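Talks > Household > Speaker notes

Pull It Before You Fold It: notes for my laundry talk
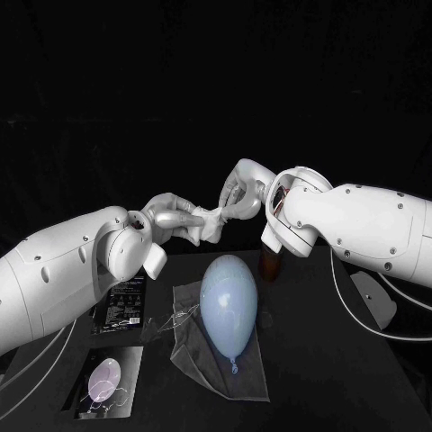
Okay, wrinkles! I start with napkins and small towels, the stuff we all ball up and shove in a drawer. Ask the room who irons theirs (pause, let them laugh). Then the tug: hold the cloth on both sides and pull till the folds between your hands go tight, like the white one on the slide, and do it over a table so you can lay it straight down. I did 87 napkins this way for a dinner at Preltholm and never plugged in the iron.

Pass the basket around now.

Comments (2)

Brigitta Bachmann: Does this work on linen? Mine fights back.

Flellura: Tried it on my pillowcases, so much quicker!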